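3.2 Sorting personal jewelry on household surfaces

The second activity in the study was the sorting of small personal items, chiefly jewelry, into a box or tray. It was chosen because it is common, takes little time, and depends heavily on the surface where it is done. Earlier work on domestic storage has tended to treat jewelry together with cosmetics and other dressing table contents. We separated the two, as bottles and tubes stand on their own while chains and cords do not, and the difference affects every stage of the task.

Households in the Iltuvdale sample were asked to use whatever table they would normally use and to leave any covering in place. Participants supplied their own items and their own container. No limit was set on the number of pieces, and no instruction was given on order. Sessions were held in bedrooms, living rooms and, in two households, a hallway. A session ended when the participant stated that the remaining items were where they should be, whether or not the container was closed.

Items were coded in four classes: linked chains, including necklaces and chain bracelets; cords and strung beads; rigid small pieces, such as earrings and pendants without a chain; and worn devices, such as fitness bands. The classes were assigned by form, with no regard to value or material. A chain carrying charms or rings was coded as a linked chain with attachments (Figure 2). Where a pendant was lying apart from any chain it was coded as a rigid piece, even if the participant later threaded it.

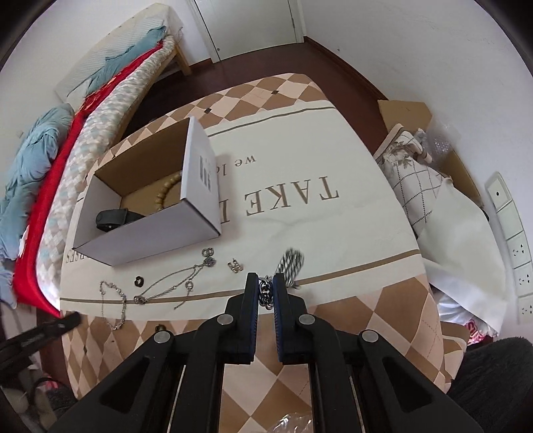 Figure 2. Jewelry on a patterned tablecloth with an open cardboard box. A beaded bracelet and a fitness band are in the box; chains, earrings, a pendant and a rope cord are on the cloth.

Coding was carried out by two readers working separately, using the Menon scheme for small-object handling with one addition. The original scheme has a single code for "lift." This proved too coarse for linked chains, where a lift may take up the whole piece or only a few links while the rest stays on the table. We therefore divided the code into full lift and partial lift. A partial lift was recorded whenever any portion of the piece remained in contact with the surface at the moment the hand or tool stopped rising. Disagreements between readers were settled by Adi Kwok, who had not taken part in the first round of coding.

The full set for this activity contains 899 coded lifts. Of these, 56 could not be assigned to a class, in most cases because two pieces were tangled and rose together. Tangled lifts were kept in the set and reported under a separate heading, as removing them would have understated the difficulty of handling chains.

Surface covering was recorded as bare, plain cloth, patterned cloth or other. Printed lettering was noted as a kind of pattern. The distinction between plain and patterned cloth was introduced after the pilot sessions in Endetti, where participants remarked that fine chains were hard to find against a busy print. Cloth also changes how a chain behaves when it is dragged: the links can catch in the weave and draw the cloth with them, an effect absent on bare wood or glass. We did not measure weave or thread thickness, and the four categories should be read as a rough grouping only.

Containers were recorded by type and by whether the lid was attached. A box with a hinged lid takes up more of the table when open than its base alone would suggest, and the raised lid may block access from one side. For this reason the position of the lid relative to the participant was noted at the start of each session. Soft pouches were placed in a class of their own and are discussed with the travel items in Section 3.4.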